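Category: Clubs & Student Projects / Press Releases

Flarkodside Robotics Club Opens Its Spring Project to the Public, Pillows and All

2020-05-03
By Cristian Cabrera, club advisor

FLARKODSIDE — I've been asked to keep this official, so let me get the official part out of the way first. The Flarkodside Robotics Club is releasing its spring student project, a two-armed tidying program we call Huvik, for any school or club that wants to use it. The code, the lesson notes and the practice logs are free. You can write to us for them starting today, and we'd love it if you did.

Okay, now I can talk like myself!

The club has 20 students this year, and most of them had never touched a robot arm before they joined. A few came over from the drama club's lighting crew (they are very good with cables, by the way). We meet after school, we eat too many pretzels, and every spring we pick one big project and stick with it until the showcase. Last year it was a line-following cart. This year the students voted for housework.

I wasn't sure about it. I'd been pushing for a sorting task with blocks, which is what a lot of clubs do, and I had the blocks already. But the students kept saying that blocks are easy because a block is always the same shape. A pillow isn't. You pick it up by one end and the other end flops. You pull too hard and it folds, you don't pull hard enough and it slides out. They wanted something soft and annoying, and they won the vote by a lot, so the blocks went back in the closet.

What Huvik does

Huvik is a set of routines for two arms working together on soft household things. One student drives while another calls out the steps, and the session gets saved so the program can learn from it later. The main routine is the two-end hold: each gripper takes one end of a pillow, the arms lift together, and the pillow stays stretched between them while it gets moved to where it belongs. There's a shorter routine for letting go, which sounds like nothing, but it took us most of March. If one side opens before the other, the pillow swings and you're starting over.

The students decided early on that they didn't want to practice on a clean table in a classroom. They wanted a living room that looks like people live in it, with laundry on the couch and stuff on the floor. I think that was the smartest choice they made all year, and I had nothing to do with it. A program that has only ever seen a bare background gets confused the minute there's a pile of shirts behind the thing it's reaching for. We found that out on a very long afternoon with a beach towel.

The team logged 80 good practice runs for the release. "Good" has a meaning here, and the students wrote it down: both grippers on the fabric, no dropping, no dragging, and the driver never takes a hand off the controls. Runs that didn't make the cut are in a separate folder, and I talked the team into including those too. They were embarrassed about some of them — I told them that's the folder other clubs will open first.

How we paid for it

Parts money came from Trevora, a machine shop here in town that has supported the club since before I was the advisor. They gave us $2000 this year, and they let the students come by and ask questions whenever they got stuck on a mount or a bracket. The Mekonnen Community Fund covered the showcase costs and the printing of the lesson notes. We really couldn't have done this on bake sales, and we did try bake sales.

I also want to thank the parents. Some of you gave up a couch for a while, some of you drove kids across town with an arm base in the trunk, and I have had more than one phone call about a missing pillow. I'm working on it.

What the students say they learned

I asked everybody to write a few lines for the lesson notes, and I was expecting a lot about motors. What I got was mostly about talking to each other! The driver can't watch both ends of the pillow at once, so the caller has to say what's happening on the other side, and say it fast, in words they've both agreed on. "Left is low" was one of those. "Sagging" was another. By spring they had a whole little language going, and the sheet with all the calls on it is in the download.

They also got picky about grip. Pinch only the very tip of the fabric and it pulls loose, but go in too deep and the gripper bunches everything up and you can't set it down flat. The plush covers are harder than the smooth ones. The notes have a page on this with the settings the team ended up using, plus a few they gave up on.

Two-end hold, with the same pink pillow both times:

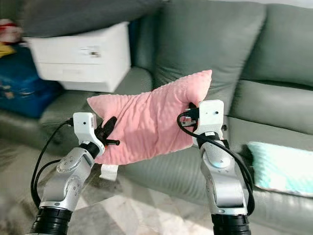
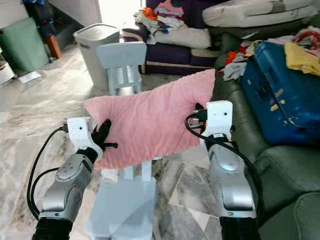 What's in the release

There are 6 lessons, written by the students and edited by me (lightly, they have opinions about my commas). The first ones don't need any hardware at all. You do the two-end hold with kitchen tongs and a partner, and one of you keeps your eyes closed. It's the most popular thing we've ever done at an open house, and it's a good way to show a group why two arms are harder than one. After that the lessons go into setting up the arms, driving, calling, saving a run and sorting the good ones from the rest.

You don't need the same arms we have. If your club has two small arms that can be driven together, most of the lessons will work with a little patience. The notes say which parts you'll have to change.

What's next

The club is already arguing about the next project. One group wants shirts, and another group thinks shirts are way too big a jump and wants to do towels first. I'm on the towel side, but I was on the block side too, so we'll see how much that counts for.

If you run a club or teach a class and you'd like a copy of Huvik, or you just want to hear more about the tongs, please get in touch through the club office. Reporters are welcome as well. The students have been practicing their interviews and would be thrilled if somebody called.

Contact: Cristian Cabrera, Flarkodside Robotics Club | © 2020 Flarkodside Robotics Club | Back to top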